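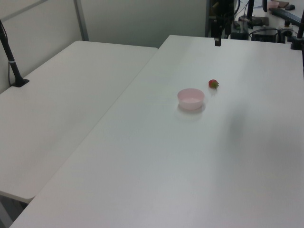

A strawberry and a small pale pink bowl on a white table.

ZADINTON, September. Design research studio Mokora has published Lendance, a visual study of how retired shift workers organize time at home after leaving night work. The study was commissioned by the Kuo Foundation and directed by Aldana Figueroa.

Research ran in 4 phases: recruitment, home visits, object inventory and visual analysis. The team visited 107 households and recorded 668 personal items connected with sleep, meals and timekeeping. Each item was cataloged by age, storage location and frequency of use. Participants reviewed their own entries before publication.

Almost 10 percent of the recorded items were still used on the schedule of the participant's last shift. Alarm clocks and lunch containers accounted for most of this group.

"The inventory gives us a consistent basis for comparing households," said Figueroa. "Interviews were used to check the dates and the order of daily use."

Lendance consists of a printed atlas, a set of wall charts and a searchable index. The index can be sorted by item type or hour of use. The charts will be shown at the Kuo reading room in Zadinton, open daily from 10 a.m. Admission is free.

Review copies of the atlas are available from the Mokora press desk.

This site uses cookies to measure traffic. Accept all | Manage settings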